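4. Waxing and oiling your table top

I've looked after wooden tops for years and I still do this the slow way. You'll want a free afternoon, two lint-free cloths and a tin of Vumier hard wax oil (the clear one, please, as the tinted one goes blotchy).

1. Clear the top and wipe it down with a barely damp cloth. Let it dry fully.

2. Sand lightly with 100 grit, always along the grain. I know it's tempting to go in circles -- don't, you'll see every one of them once the oil goes on.

3. Hoover up the dust, then wipe again.

4. Stir the tin. Don't shake it, or you'll be chasing bubbles all day.

5. Put on a very thin coat, working from the back edge towards you. If it looks shiny and wet after ten minutes, you've used too much, so rub the extra off with the second cloth.

6. Leave it for around 6 hours, then do it all again from step 4.

CAUTION: Oily cloths can catch fire by themselves. Lay them flat outdoors to dry, or soak them in water before you bin them. My friend Mitra Farahani scorched a shed in December this way, so please take it seriously!

Note: if you have a Ginadby top with the factory lacquer still on, oil won't soak in at all. Strip it first (see section 2).

Go easy for the first week. I use mine for everything, so I keep a bit of oil back for touch-ups, and a dab on any dull patch usually sorts it. 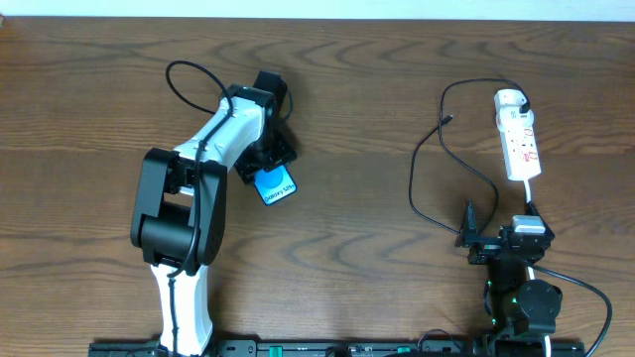
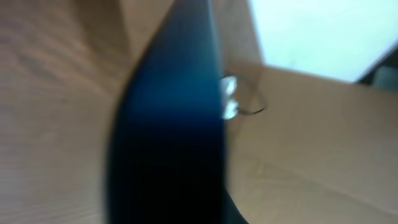
Fig. 4: Wooden surfaces in use.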